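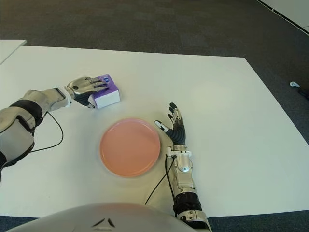

Fig. 1. Pink plate and purple and white box on a white table top.

Section 5: Fitting the legs and levelling the table

This section applies to the Fallell coffee table and to the Fallell side table, both with the Virnon leg set. If your table was supplied with the Figueiredo pedestal base, go to Section 8. The tray top and lower shelf are dealt with separately and should not be fitted until the steps below are complete.

Before you start

Check the leg set against the packing list. Bolts for the Virnon legs are longer than those for the lower shelf and the two must not be mixed. A long bolt driven into a shelf fixing will come through the upper face.

Clear a patch of floor larger than the table top and lay a blanket or the flattened carton over it. Do not use the foam corners as supports.

CAUTION: The coffee table top must be lifted by two people. Do not drag it across the floor on its edge.

Fitting the legs

1. Place the top face down on the blanket, with the maker's label towards you.

2. Set one leg in each corner recess. The flat side of the leg plate faces outwards. The plate should lie flush with the underside of the top; if it rocks, take it out and clear any packing dust from the recess.

3. Put a spring washer and then a flat washer on each bolt. Start all the bolts in one leg by hand before tightening any of them.

4. Turn each bolt with the hex key until it just grips. Leave the legs slightly slack at this stage.

5. Fit the cross rail between the two rear legs. The slotted end goes to the left. Slack in the legs allows the rail to drop into place without force.

6. Tighten the rail screws, then the leg bolts, working from corner to opposite corner.

Note: Do not use a powered driver. The threaded inserts can be pulled out of the top and are not covered by the guarantee if this happens.

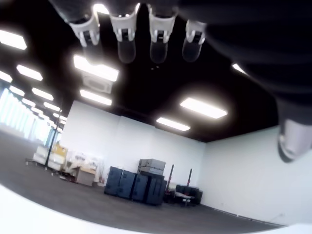
7. Screw a levelling foot fully into the base of each leg.

8. With a person at each end, turn the table on to its feet in one movement. Do not let the weight rest on two legs while turning.

Levelling

Put the table where it is to be used. Press down on each corner in turn. If a corner moves, lift it slightly and wind out the levelling foot below it by half a turn, then test again. On carpet, leave the table in place overnight before making the final adjustment.

The levelling feet may be wound out by up to 8 mm. If more is needed, use the Fulleck deep feet, which are sold separately and screw into the same thread.

CAUTION: Never wind a foot out beyond the groove marked on its stem. The remaining thread will not carry the load.

Retightening

Check all leg bolts 28 days after assembly. New joints settle under load and a quarter turn is normally enough. After that, check them once a year and whenever the table has been moved. A bolt that keeps working loose should be taken out and its spring washer replaced.

Care of the top

Wipe with a soft, damp cloth and dry at once. Do not use scouring powder, bleach or wax polish. Use a mat under hot dishes. Lift items off the surface; unglazed bases in particular will mark the finish if they are slid.
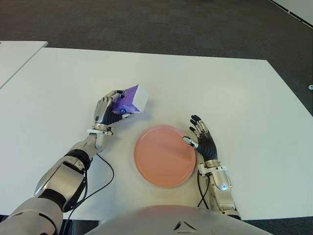
Fig. 2. Small carton held above the table top, with the plate resting flat.

Spare parts

Quote the code on the maker's label when ordering. Bolts and washers are supplied as a full set only. The cross rail for tables made before December 2019 has a different slot and must be ordered under its old code, listed in Section 8.

Sheet revised February 6, 2020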